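### 4.2 Buying a scent in a month with little money

The second part of our interviews dealt with perfume, which the participants in Inville named more often than shoes or bags when we asked what they would still buy when money was short. This agrees with the first survey, in which 85 of the women who answered had bought a perfume for themselves during the winter. We did not expect this, as a bottle of Renine costs more than many of the garments discussed in Section 4.1.

Three explanations came back in many interviews. The first is the length of use. A participant who paid for a handbag felt that she had to carry it often to defend the price, while a perfume was used every morning and the price was soon forgotten. The second is privacy. A new coat is seen by the family and by colleagues, and it can lead to questions about spending. A new scent is noticed less, or it is taken for an old one. The third explanation concerns the weather. Several participants told us that in a cold and wet season they could not wear the clothes they liked best, and that perfume was the only part of their dress which did not depend on rain.

The language of the advertisements played a smaller role than earlier work suggests. We read aloud the printed text for two scents, one by Wondo and one by Yáñez, and asked the participants to say which words they believed. Words for single materials, such as fig or cedar, were mostly accepted. Words that promised an effect on other people were met with laughter, also by participants who owned the same scent. One of them said: "I know it is nonsense, but I like that somebody wrote it for me." We return to this kind of answer in Section 5, where we compare it with the answers on lipstick.

### 4.3 Order of the tasks

Each interview began with open questions on clothes and moved to perfume only in the second half. We kept this order because in the trial interviews in July the smell of the paper strips stayed in the air and made it difficult for the participants to speak about anything else. The strips were handed over one at a time, and the window was opened between them. A session was ended after 18 questions, even when the participant wished to continue. Participants could put down a strip and return to it later, and the interviewer wrote down when they did so. Figure 2 shows a white table and a pale yellow-green table.

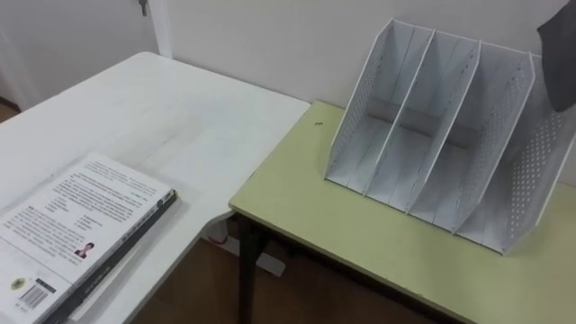 ### 4.4 Limits of the material

All participants lived in or near Inville, and most of them had a regular income. A person who is without work for a longer time may speak of small luxuries in another way. We also depended on what the participants remembered of prices, and we could compare these with receipts in only a few cases. Where the two did not agree, the remembered price was usually the lower one.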